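Sokville workshop group teaches its robot to sort cards

SOKVILLE, 2021-07-23 — A robot project at the Jusemance shared workshop has moved on to handling cards, a job its builders picked as practice for a hand that had mostly been used on larger, thicker objects.

The group has been working on the task since February. The robot is asked to take hold of one card at a time, hold it clear of the table and then either put it in a divided box or give it to a person. Members call the exercise Flarkik, after a card game one of them used to play.

"A card is thin, it bends a little and it slides," said Shiuli Seneviratne, who leads the software side. "If the fingers come down a bit too far they push it flat against the table and you can't get under it. If they close too hard the card bows and pops out."

The hand is dark gray, with jointed fingers and a thumb that swings over to meet them. Thin rods link the finger segments, and small round pins hold the joints. Seneviratne said most of the spring went into the angle of the thumb, which was reset several times before the group agreed on one.

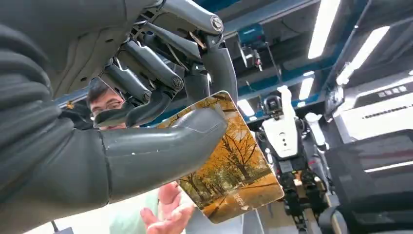 Giving a card to a person has been harder to tune than placing it in a box, she said. The fingers have to let go at the right moment, and people do not all hold out a hand at the same height. For now the robot pauses before it opens its fingers, and whoever is taking the card is asked to keep the palm up and wait.

The group uses a deck of 36 cards for its full runs. Some have photos or landscapes printed on them and others carry printed markings, and they are not all the same color. The mix is deliberate, said Ratree Srisuk, who handles the test plan. A glossy light card and a dark one look very different to a camera under the workshop's ceiling lights, and she wanted that problem dealt with early.

The box on the table is simple. It is tan corrugated cardboard, open at the top, with partitions that make four compartments and notches cut along the upper edges of the walls. Srisuk said the group had talked about printing one in plastic and decided against it, at least until the layout is settled.

"We have changed the size of it twice already," she said. "Cardboard takes ten minutes and a knife."
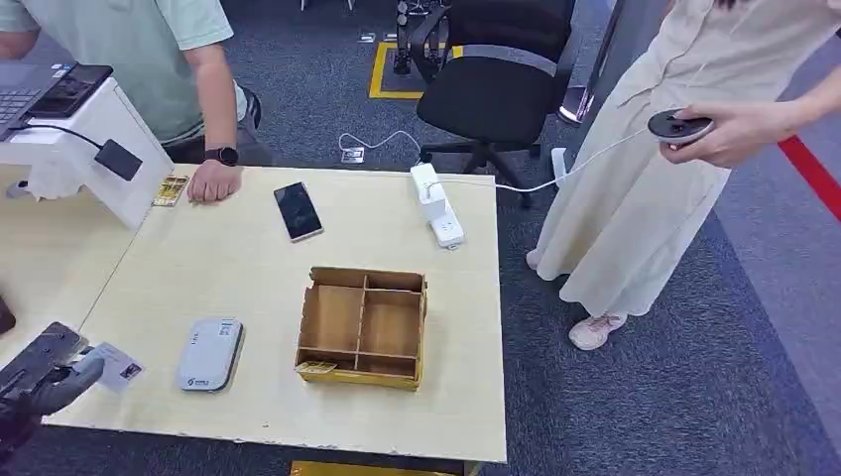 Vol. 16, Workshop Notes, page 3

Test sessions are run from a laptop at one end of the table. Each attempt is logged as a clean pick, a drop or a miss, along with a short note on which card was used. The log stood at 3907 attempts at the start of this week. Srisuk said drops have become less common, though she would not give a rate until the group has finished a set of runs with the settings left alone.

Misses still come mainly from cards that land near the edge of the table or against a wall of the box. The group is trying a slower approach for those, with the fingers coming in from the side.

Money for parts has come from members and from a grant of $200 from Zein, a hardware store in Sokville. The next purchase on the list is a set of softer fingertip pads — the current ones lose their grip on glossy cards, Seneviratne said. The old pads will be kept as spares.

The group also plans to rewrite the part of the program that decides which compartment a card goes into. At present the order is fixed before a run starts. The new version would read the face of the card first and choose from that.

Jusemance members who want to take part in a test session can sign up on the sheet by the front desk. No experience is needed for the handover runs, and closed shoes are required on the workshop floor.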